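A Day at the Robot Workshop

What happens when a robot learns to tidy up? 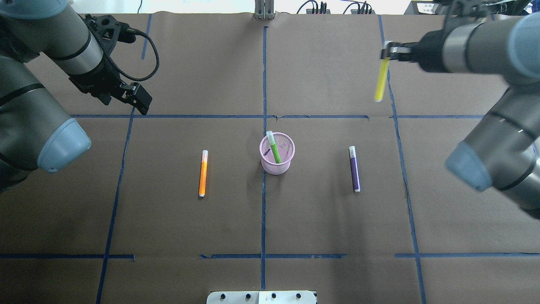
Every September, the Lekota workshop in Diltgate opens its doors to visitors. Most of the year the people there build and test robots. On the open day they stop and show everyone how the work is done. Children can come too, as long as they bring a grown-up.

What is a robot arm?

A robot arm is a machine that can reach, turn and pick things up. It bends at its joints, a bit like your own arm bends at the shoulder, elbow and wrist. Inside each joint is a motor. When the motor turns, that part of the arm moves.

Your arm has a hand at the end. A robot arm has a gripper. The grippers at Lekota have two fingers that open and close. Two fingers may not sound like many, but try it yourself. Use only your thumb and one finger to pick up a pencil, a spoon and a sock. You will find you can pick up quite a lot of things.

What job was the robot doing?

The job was to put marker pens into a pen cup. There were two arms, one on each side of the table, and the markers were different colours: green, orange, purple and yellow. The cup was pink and made of mesh.

You could do this job without thinking much about it. For a robot it is hard. It has to find the marker, move the gripper to the right place and close the fingers enough to hold on. Then it has to lift the marker, bring it over the cup and let go. If the gripper is a little too far to one side, the marker hits the rim and falls on the table.

Why is there tape on the table?

The table is covered in brown paper, with strips of blue tape stuck across it to make squares. The squares help the team to put things in different places each time. They might start with the cup in one square and then try it in another. A robot that can only find a cup in one spot is not very useful, so it needs practice with lots of different starting places.

How does a robot learn?

Zanele Sibiya works with the arms at Lekota. She explained that there are two main ways to make a robot do a job.

The first way is to write down every move. A person types instructions into a computer, such as "go left" or "close the gripper". This works well in a factory, where each part arrives in the same place.

The second way is to show the robot. A person guides the arms through the job while a computer records how they move and what the cameras see. This is done again and again. The team recorded 300 turns of the marker job before they let the robot try it alone.

"On its first day it got the marker in the cup six times out of 50," Zanele said. "We cheered for all six."

Can the robot see?

Robots do not have eyes, but many of them have cameras. A camera makes a picture, and a computer looks for patterns in it. It may learn that a long, thin shape with a white cap is likely to be a marker. Shadows and shiny things can confuse it. So can a visitor's sleeve, and for that reason everyone is asked to stand behind the yellow line on the floor.

Is it safe?

Robot arms can be strong, and they do not always know that a person is close by. At Lekota there is a red stop button on the wall. Marthinus Van Wyk stood beside it for the whole demonstration. If anybody steps over the line, he presses the button and the arms stop moving.

What could it be used for?

Picking up small things and putting them away is useful in many places. A robot might sort tools in a garage or pack boxes in a warehouse. It might also help somebody who finds it hard to use their hands at home.

Try it at home

You need a cup, four pens and a friend. Put the cup on a table, lay the pens beside it and close your eyes. Your friend tells you how to move, using only these words: left, right, forward, back, up, down, open, close. Use your thumb and one finger as the gripper. Then swap places and move the cup before you start again.

Words to know

Gripper: the part of a robot arm that holds things.
Joint: a place where an arm can bend or turn.
Motor: a machine that makes something move.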